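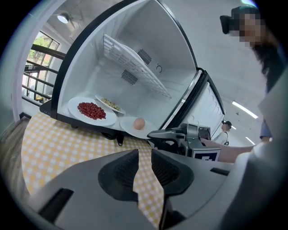

Soaking beans overnight: fridge or worktop?

wullstead_veg
February 28, 2022
Right, settle something for me. I've gone properly bean mad this winter (chilli, dal, a red bean soup I've made six times since December!) and I always soak mine on the worktop overnight. My sister says they must go in the fridge or they'll ferment. Who's right?

Prundidance
Fridge, every time. I lost a whole bowl of chickpeas last summer, all froth and a smell like old socks. Twelve hours in the cold and they come out lovely.

marrowfat
Worktop for me. My kitchen in Cerkville is freezing at night anyway, and beans soaked cold take ages to soften. I put in a big pinch of salt as well and the skins stay whole - try it, it's brilliant.

Prundidance
Salt?? My gran would have thrown you out of the house. It makes them tough.

marrowfat
It really doesn't! Cook two pans side by side and taste them.

Onni Valtonen
Hello from Riihimäki! We do dried peas for soup and leave them out all night, no trouble. With red kidney beans please throw away the soaking water and boil them hard before you turn the heat down. A slow cooker alone is not enough.

wullstead_veg
Yes, I do 20 minutes at a good rolling boil. What about mung beans, does anyone bother soaking those?

Prundidance
Never. Rinse and straight in the pan.

marrowfat
For once we agree. Unless you're sprouting them, and then you need a jar, a bit of muslin and a lot more patience than I've got.

wullstead_veg
Ooh, sprouting! Trying salt tonight, then I'm off to find a jar.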